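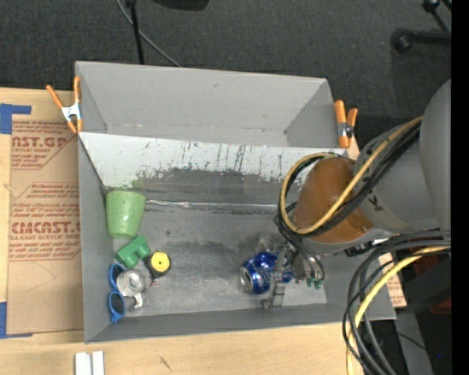

The Case for Weighing the Recycling

23 Dec 2020 | Wilma Lambrechts

Reading time: 2 minutes

Most office recycling programs report a diversion rate, the share of total waste that did not go to landfill. I think the number should be dropped from internal reports, or at least moved to an appendix.

The rate is a ratio, and ratios hide their inputs. A building that throws out more of everything can hold its diversion rate steady, or improve it, as long as the recyclable part grows at the same pace or faster. Omodby, where I managed facilities contracts until last January, improved its rate for two years in a row. Over the same period the total mass leaving the loading dock went up by 3,000 kilograms. The rate was printed on a poster in the lobby. The mass was in a spreadsheet that three people could open.

A second problem is where the measurement is made. Haulers commonly estimate by volume: container size multiplied by number of pickups, with a standard density applied. For cardboard that has been flattened, the estimate is tolerable. For beverage cans it is poor. An uncrushed can is mostly air, and a container of them weighs a small fraction of the same container filled with office paper. If both are billed as "mixed recycling, full," the report credits them equally.

Kristof Martens, who ran the contract on the hauler's side, disagreed with me on this for years. His position was that volume is what the truck carries, so volume is what the customer should track. That is a fair account of the hauler's costs. It says very little about material recovered, and recovered material was what our report claimed to describe.

Scales fix most of this. A floor scale at the dock, a log sheet, and one line per stream per pickup are enough. We ran the procedure at the Zuccaro site for nine weeks before anyone upstairs asked for it. It added up to 8 minutes to each pickup, mostly spent moving carts on and off the plate. The sheet had columns for gross weight, tare weight and stream. Tare was the column people skipped – the carts were not identical, and a wet one weighed more than a dry one – so we later painted the tare on each cart and rechecked it twice a year.

The usual objection is contamination. A scale cannot tell a clean load from a dirty one, and liquid left in bottles counts as recovered material. I accept this. Volume estimates have the same defect, so it is no argument for keeping them. Periodic sorting of a sample load handles it, and the result can be applied as a correction until the next sort.

What I would publish is total mass per occupant, by stream, with landfill listed first. Caltodel moved to this format and found that the quarterly meeting shifted to purchasing: packaging on deliveries, single-serve drinks, the catering order. Those are decisions a building can make. A percentage gave them nothing to decide.

We use cookies to measure readership. Manage your preferences or accept all.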